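Posted by Delia Montecinos, September 13, 2022
3 min read

Submitting a short documentary: DCP or file, and what loudness?

dmontecinos
Our short (a 10 minute documentary on the Irkdale ferry crews) has been accepted by the Skevdale festival. The delivery sheet asks for "DCP preferred, ProRes accepted". The master is 25 fps, 1.85:1, with a stereo mix done for the web. Two questions. Is it worth making a DCP for a venue that takes ProRes, and does the mix need redoing?

Stuller
Make the DCP. A ProRes file gets converted by whoever is on shift, and you have no say over the colour transform. DCP-o-matic will do it at no cost. Set the container to Flat, 2K, 25 fps, and leave encryption off. Encrypted packages need a key for each server and festivals swap servers.

paredes_k
Disagree on 25 fps. Older servers can refuse it. I would conform to 24 and pitch-correct the audio. On a 10 minute film you gain under half a minute of running time, so tell the programmer.

Stuller
Interop at 25 is where the trouble was. SMPTE at 25 has played everywhere I've sent it. Slowing interviews down to suit a projector that may not exist is a poor trade. Ask the venue which server they have.

paredes_k
Asking is fine, if they answer. Skevdale didn't answer me in August until after the deadline.

lowpass
Nobody has dealt with the mix. A web stereo mix in a cinema will be loud, and dialogue panned as phantom centre will pull to the nearest speaker for anyone sitting off the aisle. Put the dialogue in a real centre channel if you have stems. If you don't, leave it as left and right and bring the level down. Don't use an upmixer on interviews.

dmontecinos
I have stems for dialogue and music. The ferry ambience is baked in with the dialogue on 2 of the interviews.

lowpass
Then centre those two as they are. Narrow ambience is less noticeable than a drifting voice.

Stuller
For the drive: ext3 or ext2, inode size 128, MBR. Some ingest machines won't mount anything newer. Check the hashes after copying. Mine came out at just over 330 GB for a feature, so a short will fit on any stick.
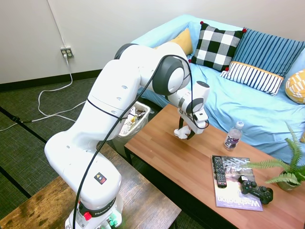 Franka arm holding a paper towel above the coffee table.

paredes_k
NTFS has worked for me more often than ext3, for what it's worth.

Stuller
It works until it doesn't mount. The spec sheet from most venues says ext.

dmontecinos
Going with SMPTE, 25 fps, Flat, dialogue in the centre. I've emailed the venue about the server and will send a ProRes as backup on a second stick.

lowpass
Label both sticks with the title, frame rate and audio layout.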